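Low hot water flow at one bathroom only, cold side is fine
Posted in Plumbing > Water heaters and hot water
Asked by Sidra Gilani, June 14, 2024

We have a two-story house with a 50-gallon gas tank heater in the basement, a Kolletti. For the last month the hot water at the upstairs bathroom sink has been weak. The cold at the same faucet is strong. The shower in that bathroom is also weak on hot, though it's harder to judge because it's a single handle and it mixes.

The kitchen is on the first floor and gets good hot water. So does the laundry. I don't think it's the heater for that reason, but a plumber from Chaudhry Plumbing looked at it for a few minutes and said the tank is 14 years old and I should replace it. He also offered to repipe the upstairs bathroom. I didn't get a price on that part. The visit alone was $400, and he didn't open anything.

What I've done so far: took the aerator off the bathroom sink and rinsed it, no change. Checked the stop valve under the sink, and it's open all the way. The pipes I can see in the basement are copper. There is one short gray section where the old owner did something near the heater.

Is there something I can check myself before I pay for another visit? I can use a wrench and I've changed a faucet before. I haven't soldered anything.

4 replies to this topic have been merged into the two below.

pipedream_31
Replace the tank. 14 years is past it. Mine went at 8 and flooded the basement. Whatever else is wrong you'll have to do the tank anyway, so start there.

Amna Malik
Don't start with the tank. It may be due, but a bad tank or a clogged dip tube would show up at the kitchen and the laundry too. Your weak spots are both in one bathroom, and the trouble is on the branch that feeds it or at the fixtures themselves.

Go in this order. Shut both stops under the bathroom sink. Take the hot supply line off at the faucet end and point it into a bucket. Open the hot stop slowly and watch the flow. Do the same with the cold line and compare them. If the hot line fills the bucket as fast as the cold, the pipe is fine and the faucet cartridge is clogged. If it's slow, take the supply line off at the stop and look through it. The braided ones have a rubber liner that swells on the hot side and closes down. A new one is cheap.

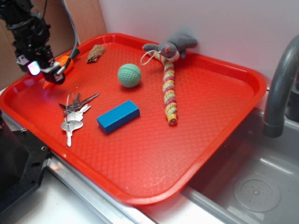
The stop valve is the next suspect. An older multi-turn stop has a rubber washer on the end of the stem, and the washer can come loose and sit over the opening even when the handle is all the way out. To check it you need the water off at the main and the house drained down, so do it when you won't need water for a few hours. Open the lowest hot faucet you have to drain the line, then back the packing nut off and pull the stem. Put the parts down in the order they come off on something with a rim. A plastic serving tray like the red one by my sink is fine, and the raised edge keeps a washer or a screw from rolling away. If the washer is split or missing, replace the whole stop. A Jiseck quarter-turn in compression style goes on with two wrenches and no torch. Check whether your existing stop is compression or soldered first. If it's soldered and you don't solder, that part is worth paying for.

If the stop is clear and the flow is still slow, go back down to the basement and find where the hot branch goes up to the bathroom. Look for a valve on it. People forget those, and a gate valve that's been sitting for years can have the gate broken off inside. The handle turns and nothing moves.

About the gray section near the heater: if it's polybutylene, it should come out at some point no matter what. It will usually have PB2110 printed on it. It wouldn't cause your problem by itself, as everything hot in the house probably passes through it. If it turns out to be galvanized steel instead, same answer, but the rust it sheds can travel and collect in a cartridge or a stop upstairs. A magnet will tell you. It sticks to galvanized and not to copper or plastic.

The shower is a separate check. Most single-handle valves have a cartridge with small ports, and the hot side clogs first. If yours is a Korkura there are usually two stops behind the trim plate, one for each side, turned with a flat screwdriver. Make sure the hot one is fully open before you pull the cartridge.

Sidra Gilani
Thanks. Did the bucket test tonight. Cold line fills fast, hot line is slow, and the hose itself is clear when I look through it. So it's the stop or the branch. There is a gate valve in the basement on what I think is the right pipe, and the handle spins without getting tight in either direction.

Amna Malik
A handle that spins like that means a bad stem, and I'd expect the gate is sitting partway down. Have it swapped for a ball valve. Get a price for that one job and don't let anyone bundle it with the tank. I'd still leave the bathroom stop alone until the gate valve is done and you've run the bucket test again.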